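Buscar en el blog
Escribe y pulsa intro

Este sitio usa cookies propias y de terceros. Si sigues navegando, aceptas su uso. Aceptar / Configurar

Catorce puntos abajo y nos fuimos a casa tan contentos

Escribo rápido porque en media hora tengo que salir. Pero lo de anoche en Barville hay que contarlo, aunque sea a trozos.

Para quien llegue nuevo: sigo a Waltura desde que jugaban en el pabellón viejo, el de las goteras en el fondo norte. Liga regional de baloncesto, tercera categoría, autobuses incómodos y bocadillos de tortilla. Ni tele ni estadísticas avanzadas. Lo que sé lo sé porque estoy allí, con la libreta.

Anoche tocaba visita al líder. Barville, invictos en casa, con ese cinco altísimo que parece que no salta porque no le hace falta. Nosotros con dos bases tocados y sin el ala-pívot titular. Pintaba fatal. Y fue fatal, el primer cuarto. Cuatro pérdidas seguidas subiendo el balón contra una presión a toda pista que llevamos viendo desde octubre, por favor. Tiempo muerto. Otra pérdida.

Al descanso, 14 abajo. La gente de Barville ya estaba más pendiente del sorteo del jamón que del partido.
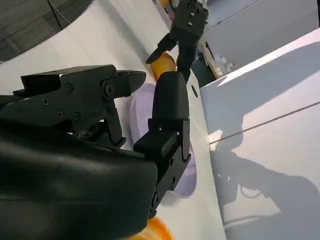
La zona, por fin

Llevo desde pretemporada pidiendo zona. Lo sabéis, me pongo pesado. Con los pivots que tenemos, defender individual a equipos grandes es regalar canastas debajo del aro, una detrás de otra. Pues en el tercer cuarto salen en 2-3. Casi me caigo de la grada.

Y funcionó. No de golpe, eh. Los tres primeros ataques nos metieron dos triples y pensé ya está, se acabó el invento, vuelta a la individual. Pero el entrenador aguantó. Mérito suyo, que otras veces lo he criticado aquí mismo. Cerraron el pase a la esquina, el cinco de ellos empezó a recibir de espaldas y muy lejos, y a partir de ahí seis minutos sin encajar una canasta en juego. Solo tiros libres.

Parcial para nosotros y a cuatro puntos. Ambiente raro en el pabellón. Ese murmullo de cuando el favorito empieza a mirar el marcador.

Apunte de libreta: el rebote largo. En zona siempre se nos escapaba, y anoche los aleros bajaron a por él como si les fuera la vida. Eso es trabajo de entrenamiento, no sale solo.

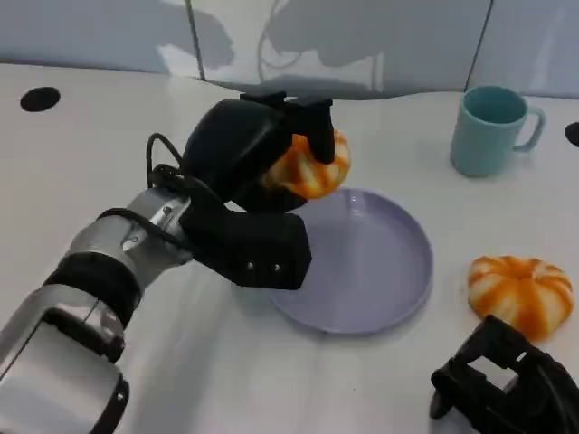

El último cuarto (y por qué perdimos)

Perdimos, sí. Por tres. Lo digo ya para que nadie lea hasta el final esperando otra cosa.

Nos pusimos por delante a falta de cinco minutos. Uno arriba. Y entonces lo de siempre: piernas. Rotación de siete jugadores, dos de ellos medio cojos, y enfrente diez tíos frescos. Los tiros que en el tercero entraban se quedaban cortos, todos cortos, al aro por delante. Cuando todos fallan corto no es puntería, es cansancio. Fallamos además cuatro libres de seis. Ahí está el partido si queréis buscarlo.

La última jugada no la entendí. Perdiendo de tres, nueve segundos, saque de banda en campo de ataque. Bloqueo para el tirador, bien. Pero el pase va al pívot en el poste alto, que no ha metido un triple desde que le conozco, y claro, el pase de vuelta llega tarde. Bocina. Puede que la defensa les cerrara la primera opción, no lo vi bien, se me levantó un señor delante justo en el saque.

Arbitraje: normal. Una antideportiva discutible a favor nuestro, unos pasos clarísimos que se tragaron a favor de ellos. Sin quejas.
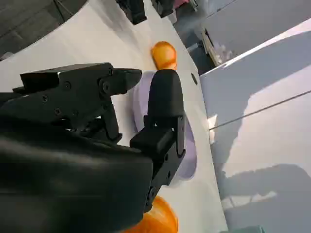

En la mesa blanca.

Cuentas de la temporada

867 puntos a favor llevamos. No está mal para un equipo que dicen que no ataca. El problema es lo otro, que encajamos casi en la misma medida y los partidos igualados los estamos perdiendo. De los decididos por menos de cinco, hemos ganado uno solo. Uno!

Con eso estamos sextos. El play-off lo marcan los cuatro primeros y quedan por venir a casa De Smet y Cala, que son justo los dos que tenemos por delante. O sea que depende de nosotros, que es una frase que odio, pero es así.

De Smet me preocupa más. Corren muchísimo, tiran a los siete segundos de posesión y les da igual fallar. Contra eso la zona sufre si no bajas rápido. Cala es otro rollo, baloncesto lento, mucho poste, marcadores de cincuenta y pico. Ahí sí veo la 2-3 desde el salto inicial y que se aburran.

Lo del aforo: dicen que en Barville caben 2.592 y anoche había huecos arriba pero poquísimos. En nuestra casa con 2.000 plazas no hemos llenado ni un día. A ver si para lo de De Smet la gente se anima, que la entrada vale lo que un café y medio y el bar del pabellón ha mejorado mucho (han cambiado el pan).

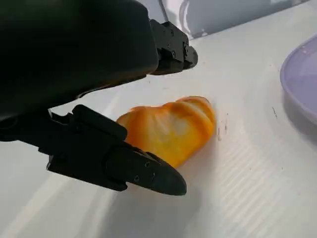
Otra toma, más de cerca.

Cosas sueltas

El base suplente, diecinueve años, jugó el último cuarto entero sin perder un balón. Más minutos, ya.

La camiseta verde de visitante sigue sin convencerme. Los dorsales no se leen desde la grada y apunto mal la mitad de las faltas.

El viaje de vuelta, niebla. Llegué a casa pasada la una y media y me puse a repasar la libreta en vez de dormir.

Para el próximo dia intento subir la crónica con los parciales completos, que anoche me dejé uno sin anotar. Si alguien lo tiene, que lo ponga en los comentarios. Me voy corriendo.

¿Te ha gustado? Suscríbete al boletín y recibe las entradas nuevas en tu correo. Tu dirección de email. Suscribirme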